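Woder opens its word puzzle game to players across Canada

2020-04-15

The small game studio Woder has released Skimis, a word puzzle game for phones and tablets, to all players in Canada. Until now the game was open only to a closed group of 1216 testers, who played it through the winter and sent their remarks to the developers.

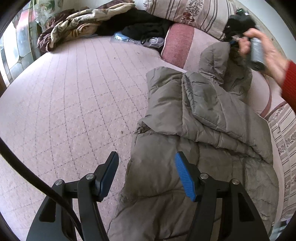
Anika Brannigan
Staff writer, mobile games

In Skimis the player gets a grid of coloured letters and must slide whole rows to build words. Each word that is found takes its letters off the grid, and new ones fall from the top. A round takes two or three minutes. The game is free to download, and it shows a short advertisement after every third round. Players who don't want the advertisements can pay once to remove them.

The release was first planned for the autumn. Vernon Melnyk, who leads the design at Woder, told us the team decided in April to bring it forward, as the main part of the game was already stable and only the French word list was waiting for a last check.

"The testers were asking us each week when their sister or their neighbour can play too," Melnyk said. "We looked at the list of open bugs and it was short enough. So we said, let's go."

The version now in the stores has 1771 puzzles, in English and in French. The two languages have separate puzzles, which were written by hand and not translated from each other. Melnyk said this was the slowest part of the work. A puzzle that is easy in one language can be impossible in the other, and the French accents gave the team many problems with the size of the tiles. 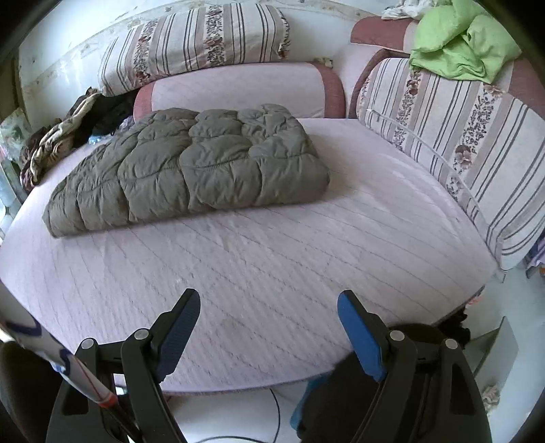
A folded quilt on a pink sofa bed.

Skimis is the second game from Woder. The first one, a card game called Poirier, came out two years ago and is still supported, though it will not get new decks this year. Players who have a Poirier account can use the same name and password in Skimis, and their friends list will be carried over. Scores stay separate.

The studio publishes the game together with Gustinora, which also takes care of the servers and the player support. A mode for two players is in preparation - Melnyk did not want to give a date for it. He said only that it works inside the office network and that the colour settings for colour-blind players will come before it.

Skimis needs a connection for the daily puzzle and the leaderboard. All other puzzles can be played offline.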